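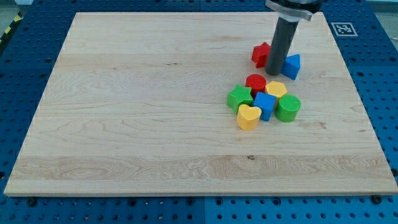

Home | Manuals | Board Care | Spares | Contact

4. Oiling and looking after your board

Read section 3 before you start. These steps are for solid maple boards in the Clallholm range. Do not use them on boards with a lacquered finish.

4.1 Before first use

1. Wash both faces with warm water and a little washing-up liquid. Do not soak.
2. Dry with a towel and stand the board on its long edge overnight.
3. Pour a small pool of Bretavari board oil on one face and spread it along the grain with a lint-free cloth.
4. Oil the other face, the four edges and the end grain. End grain takes more oil, so go over it twice.
5. Leave for 40 minutes, then wipe off what has not soaked in.
6. Repeat steps 3 to 5 the next day.

Note: Small knots and darker bands are natural in maple and are not covered by the guarantee.

CAUTION: Lay oily cloths flat outdoors to dry before throwing them away. Some oils can heat up and catch fire in a crumpled cloth.

4.2 Regular care

Oil again when water no longer beads on the surface. In a home kitchen this is usually every 2 months. Always treat both faces, even if you only cut on one. A board oiled on one side will cup.

4.3 Removing marks

1. Sprinkle coarse salt over the mark and rub with half a lemon.
2. Rinse, dry and check.
3. If the mark is still there, sand lightly along the grain with the Corkum fine pad, then oil as in 4.1.

CAUTION: Never put the board in a dishwasher or stand it against a radiator. Either will open the glue joints.

Next: 5. Fitting the rubber feet

Comments (3)

mapleandmint, 11/4/24
Does step 6 matter? I only did one coat and it looks fine.

hobs_22
Did one coat on mine and it went dry and furry by February. Do the second.

tinlid
Can I use the Mockus wax over the oil or does it have to be one or the other?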